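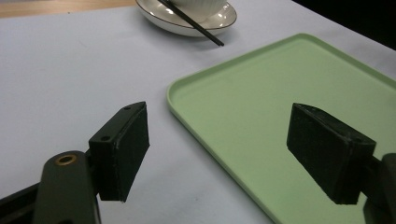
by Nurmi

Section 2: Setting a place with the Sernthorpe tray

I do this on Saturday before anyone's up, coffee in hand – it's the nicest part of the job!

1. Spread the pale cloth and smooth it out from the middle. Mine stops short of the wood on one side (fine by me).

2. Put the saucer down, then the bowl on top, with the spoon standing in it.

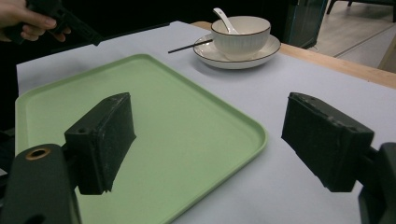
3. Lay a chopstick to the left of the saucer and keep the green tray clear until you're ready to serve.

Note: I leave the tray at an angle – it's easier to grab that way.

Caution: don't drag the bowl across the saucer. Lift it!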